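Notebook > Workshop > Bins and containers

Print this page | E-mail this page

6/30/19
By Cleiton Coutinho

Paint inside the large gray bin, and what we keep in it

Continuation of the page on the container walls. Harpreet Cormier has asked me to write down what I know about the inside surfaces before we decide if the bin is painted again or left as it is. I have put my notes in order, but some of them are only opinions and I have tried to mark which ones.

The bin itself is sound. I went over the corners with a flashlight and with my fingers and I did not find a place where the wall is open. I pressed on the walls from the outside and nothing moved. So the matter is only the coating, and perhaps the floor, and I will keep the two separate here, as last time I mixed them and Harpreet could not follow the page.

Coating first. We have two kinds of damage and I think they should have different names in this book. One kind is the scuff. A scuff is material from another object which stays on the wall, and very often it comes away with a damp cloth and patience. The other kind is the scrape, where the paint is gone or is going. A scrape does not come away with anything. If you clean it with force, it becomes bigger. I made this mistake in January on the small bin from Lu, and the mark which was the size of a coin is now the size of a hand.

For the cleaning I used warm water and a little dish soap, a white cloth, and then a dry cloth. White is better than colored, you see at once what comes off. I do not use the green scouring pads on the walls. On the floor I permit them, the floor is already bare and a few more lines will not be noticed by anyone.

I tried one scuff with an eraser, the ordinary school kind. It works slowly but it works, and it leaves no shine. Harpreet prefers the melamine sponge. I tested the sponge on a loose piece of painted sheet and it made the matte paint a little glossy in that place, so you see a spot when you stand against the light. My opinion is that the spot is worse than the scuff. Harpreet's opinion is that we are the only people who look.

Things which are kept in the bin also leave marks, and this was not in my first notes. The mesh cup is one of the suspects. A rim of mesh is many small edges, and when such a cup is dropped from the height of the wall it can land on its rim and take paint with it. Long objects I suspect less, if they are laid down along a side wall and not thrown. The purple and white one I have never seen leave a mark on anything.
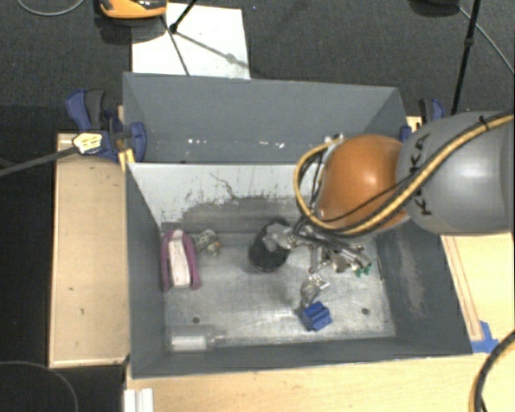
Can the scraped wall be touched up by brush, or must the whole inside be painted?

By brush is enough for the pale wall, if the edges of the old paint are sanded down first and the patch is made larger than the damage. The whole inside would need to be painted only if we want one even color everywhere, and we have not asked for this.

About the pale wall at the back. The worst part is low down, along the margin where the wall meets the floor. The dark scuffing there has a ragged shape, and this makes me think of many small contacts and not of one large one. Nearer to the center are the dark lines that look like cracks. I wrote "cracks" in the first version of this page and then I crossed it out. With the fingernail I feel an edge in the paint, but I cannot say from this that the wall under it is cracked, and when I press there it does not give. I will call them scratches until somebody shows me the contrary.

The row of little white marks and chips, higher, on the broad gray panel, is another story. They are almost in a line, with gaps. I think of something with a straight edge which was rested there again and again, a tray or a board. It is a guess. They are easy to repair, each one takes a drop of paint on the end of a toothpick, but the gray must be the correct gray or you will have a row of little dark marks in place of the white ones.

The long scuff on the wide side wall is pale and brownish. To me it looks like cardboard, or like the brown tape. I did not clean it yet. I would like to do it together with Harpreet, so we can see if the eraser is sufficient and finish our discussion.

Test of the paint

I made the test on a spare sheet, not on the bin. The paint is the Karus in pale gray, ordered through Pakance together with the things for Utard. I weighed the open can before and after on the kitchen scale: 786 g before, 686 g after. So the test took 100 g, and this is more than I expected for one sheet. A part of it is on the brush and in the tray, and a part is on my sleeve. Next time I will pour less. The paint which stands in the tray gets a skin very quickly and then it makes small crumbs in the coat.

I divided the sheet in three fields with tape:

Field 1. No sanding, only washed. The paint covers well and looks good, but at the edge of the old scrape you see a step. When I pulled the tape, a little of the new paint came with it.

Field 2. Sanded by hand with fine paper until the step could not be felt, washed, dried, one coat. Good. The color is slightly too thin where the bare metal was.

Field 3. As field 2, with a second coat the next morning. This is the one I would choose. The old scrape cannot be found with the finger and only with difficulty by eye.

After this I dropped a steel ruler on each field from the height of my elbow, edge down. Field 1 chipped. The other two got a line, and the line could be wiped nearly away. It is not a scientific test — the ruler did not fall in the same way every time — but the difference to field 1 was clear enough for me.

The can says 14 days until the paint is fully hard. I do not know if we can be without the bin for so long. It can be used with soft things before that, I suppose, but I do not want mesh or metal on a new patch in this period. If we paint, then the cup has to live on the shelf in the meantime, and somebody must remember it. I will make a paper sign.

The floor

I do not recommend paint for the floor. It is worn to the metal and everything that is placed in the bin is placed on it and pushed over it. Any paint would be gone by the end of the season, and it would go in flakes, and the flakes would stick on the objects. Harpreet spoke of a rubber mat. I have nothing against a mat, but then it must be cut exactly. If it is short by a finger, small parts go under the edge and you must lift the mat each time to look for them. We had this with the old drawer.

A thin sheet of felt was also mentioned. Felt collects dust and hair and I would not like to clean it.

So for the floor my proposal is to wipe it, to dry it well in the corners, and to do nothing more.

How the things are put in

This is more a request than a note. Please lower the things to the floor with the hand and open the hand there. It costs two seconds. Please do not use the wall as a slide, even though it slopes and invites you to do it. All the long scratches that I have studied on our containers run in the direction in which objects travel, and I do not believe they were made by cleaning.

Please do not put things in the bin when they are still damp from washing. I found a ring on the floor of the small bin from Lu and it did not come off with soap. Vinegar helped, but then the place was brighter than the rest.

Open points

The correct gray for the panel. The Karus in the shop is the pale one, for the sloping wall only. I have asked Pakance for the color card and I wait for it. I will hold it against the wall by daylight, the lamp over the bench makes every gray a little yellow.

Sandpaper: we have roughly enough for the pale wall, not for more.

Who turns the bin for the painting. It can be done with the bin standing, but then the paint on the slope wants to run down and collects at the floor. I would prefer it tipped, with the pale wall lying as flat as possible. For this I need Harpreet and a blanket.

The spare sheet with the three fields is on the windowsill behind the bench. Please do not stack anything on it. Touch field 3 if you wish, but with a clean finger.

Added later, same evening: Harpreet has looked at the sheet and also chooses field 3. The eraser question stays open.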